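Before you buy one more spice rack, try sorting your dry goods by how often you reach for them. I learned this from my neighbor Intan Menon, and it has saved me so much rummaging (and a few duplicate bags of lentils!).

## Step 1: Clear a surface

Bring everything out to a table or counter, even the sad half-bags from the back. Wipe the shelves while they're bare, and let them dry all the way before anything goes back.

## Step 2: Move it into jars

Wide-mouth jars are easiest to scoop from. Write the name and the month on a bit of masking tape, so January rice gets eaten before March rice. 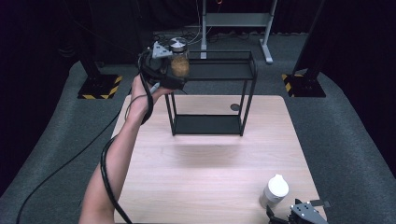 *A clear jar with a metal lid, next to a two-tier rack.*

## Step 3: Give each shelf a job

Everyday things go at eye level, baking things together below, and the once-a-year stuff up high. Heavy jars belong low down, please, my toes have learned that one. If you have 3 kinds of flour, line them up front to back and keep the open one in front.

Then live with it for a couple of weeks before you fuss. You'll find yourself swapping the oats and the coffee anyway, and that's fine.

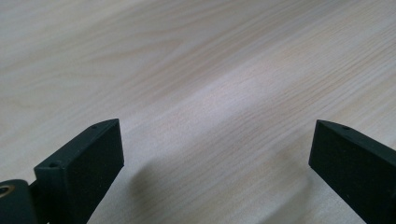 **Can I top up a jar that's still half full?**

It's better to tip the old contents into a bowl, pour in the new, and put the old back on top so it gets used first.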